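Hallik Season Two: Questions We Keep Getting

Updated 9/19/22

Is it really coming back?
The streamer says so. I'd hold the champagne. Season one of Hallik was promised for July and then slid twice, and so far the only thing anyone has released is a logo.

Who is in it?
Gyu-bin Ra is returning as Inspector Ryu. The rest of the cast is "to be announced," and in my experience that means contracts are still being argued over.

How many episodes?
7, down from ten. The press release calls this "tighter storytelling." It could also be cheaper.

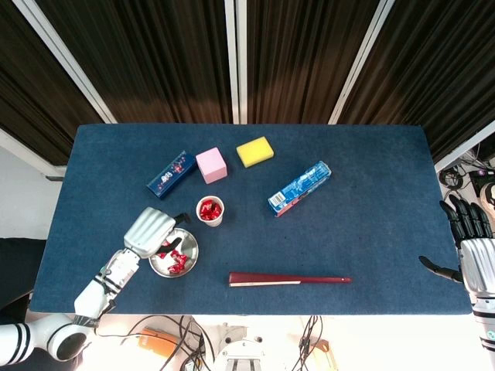

Will it still be set in Hurum?
On paper, yes. The fishing town was the best thing about the first season, and I don't trust a studio backlot to replace it. Good sets live on clutter, and the Ryu kitchen never had enough. A pink foam block, a yellow sponge and a paper cup of red-wrapped candies on dark blue cloth have more life in them than that spotless counter did.

Is the Ganance spin-off still happening?
It was announced with a 100 page "story bible" that no one outside the company has read. Ask me again when there's a trailer.

Did 956 fans really get the show renewed?
That's how many signed the petition. Nice effort, but I doubt it moved anybody - renewals come down to viewing hours, and those aren't public.

Should I rewatch season one first?
Skip to the last two episodes.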